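Before We Ask for the Laundry
Commentary, Flusdale Institute for Work and Technology

Public discussion of household robots has settled into a familiar pattern. A firm releases a short film of a machine folding a towel or loading a dishwasher. The film is widely shared, a date for general sale is mentioned, and the date passes. Members of this Institute are asked several times a month whether machines can yet do the chores of a home or the routine handwork of a shop floor. Our answer remains that they can do parts of some of them, under supervision, in rooms arranged for the purpose.

That answer disappoints many who ask. It deserves a fuller account than we have usually given.

Last year the Institute followed a trial at the Hulcombe garment works, where two machines were placed on a line that turns, folds and bags knitted shirts. The trial covered 4,000 garments. Of these, 508 had to be taken back by hand, most often because a sleeve had twisted or two layers had been picked up as one. The line supervisors considered this a fair result for a first season, and so do we. It should be noted, however, that every garment was of the same cut and cloth, that the lighting did not change, and that a worker stood beside each machine throughout. A family's laundry basket meets none of those conditions.

The Oda apartments, a supported housing development of 20 units, offered a harder test. A single mobile machine was asked to clear tables, wipe counters and return dishes to the cupboard. It wiped counters well. It was slow with dishes and poor with anything soft, and residents soon learned to put away tea towels before it came into the kitchen. Several of them told our staff that they liked having it, and that it had saved them no time at all.

Soft things are the common difficulty. A plate keeps its shape when it is lifted. Cloth, cord, plastic film and thread do not, and a large share of ordinary housework consists of handling exactly these. Tying a trash bag, threading a drawstring, mending a hem and changing a pillowcase all ask the hand to manage something that moves in response to being touched. A machine that has learned where a cord is must learn it again a moment later.

It is sometimes said in reply that machines already work with thread at the highest level of skill, in surgery. The comparison is a useful one if it is made with care. Instruments of that kind have very fine tips, and a great deal of thought has gone into the wrist behind them. In the usual arrangement a trained surgeon directs every movement from a console. The dexterity on display belongs to the person and the tool together, and it tells us that the mechanical problem is well advanced. It tells us much less about whether a machine could choose the next movement alone.

The Institute takes the view that suturing is nevertheless the right task to watch. It contains the whole difficulty in a small space: a pliable strand, a yielding surface, two instruments that must cooperate and not collide, and strong reflections that make it hard for a camera to judge what lies where. Progress on the hem and the drawstring will probably come from work of this kind sooner than from another towel.
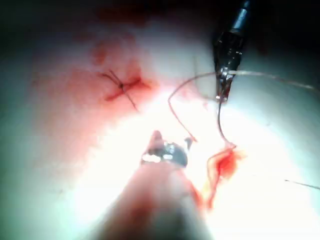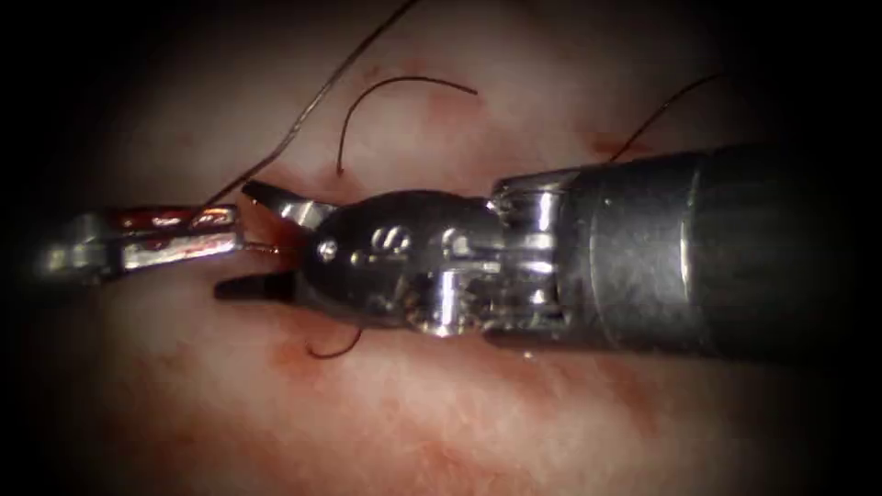

Robotic instruments and dark suture thread at close range. Blood and glare are present in both views.

What should public bodies do in the meantime? The Allus program, which has set aside funds for 400 home placements, proposes to judge machines by the number of chores each can attempt. We would urge a different measure. Purchasers should ask how often a person had to step in, and for how long, and should require that the figure be reported for soft goods separately from hard ones. A machine that completes two chores without help is of more value to a frail tenant than one that begins twelve.

We would also ask that demonstrations state plainly whether a person was guiding the machine. Remote guidance is a legitimate service and may prove a good one. Households are entitled to know when they are buying it, and workers who provide it are entitled to be counted in the staffing plan.

The Institute will return to the Hulcombe line in August, when woven shirts are to be added to the trial.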